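Pustance Shared Workshop
Arm project, second progress report
Prepared by Iason Stefanou for Bohumila Slanina
Period covered: February to April

Summary

The build is on schedule except for the bench mount, which is three weeks behind. We have spent 223 of the materials allowance, nearly all of it on cable, fasteners and a replacement power supply. No further money is requested at this stage.

Work done

Soo-ah Sung finished the simulated version of the bench in March. It has the arm, the parallel-jaw gripper, a dark tabletop and plain walls, and it runs on the old desktop by the door. We are using it to work out the bowl task before the real arm is bolted down. The task is to reach into a small white bowl and take hold of the green item inside. 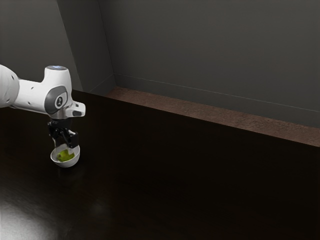
Peter Lukáč ran two sets of 40 trials in simulation, one with the original approach path and one with a steeper path. The original path failed 13 times, mostly because a finger touched the rim on the way down. The steeper path did better, but he wants to repeat the set with the bowl moved farther from the base before we give a figure for it.

Štefánia Murín rewired the emergency stop and labeled both ends of every cable. The wiring sheet is in the Wernard folder.

Problems

The first mounting plate was drilled to the wrong pattern and has to be remade. Radu has the corrected drawing and expects to cut it in early May. Evening access to the drill press is also limited while the other group finishes its benches.

Next period

Fit the new plate and check it for movement under load.
Repeat the steeper path with the bowl farther out.
Move the bowl task to the real arm at low speed, with two people present.

The next report will follow in July.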